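June 26, 2020

Read the Westar piece on sleep again over breakfast. Same claim as last time: get up at 5, drink water, write for 10 minutes, and by the end of June you're a new person. I have been up at 5 all week and I'm the old person with a headache.

The writer leans on a study but never says who was in it or how long it ran. I looked. The only source given is a book from 1964, and the library copy says almost nothing about mornings. It has a chapter on naps, which the article skips. I suppose naps don't sell the Fikness notebook they push in the last paragraph.

Slept two hours after lunch and felt better than I have since Monday. One nap proves nothing either, I know that.

Walked to Jida for bread. They were out of rye. Came back past the Ueda shop, which has a sign up saying its tea "supports deep rest." Supports how? I bought the small box anyway, so who's the fool.

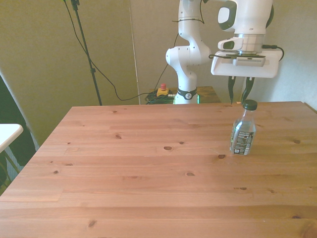

Vol. 2, p. 31

Drank the tea at nine. It tastes like hay. Knots in pine always look darker to me in the evening, and I'd want better evidence for that too before I believed it. Alarm is off for tomorrow. If I wake early I'll write it down, and if I don't I'll write that down. Need to call about the gutter and return the library book.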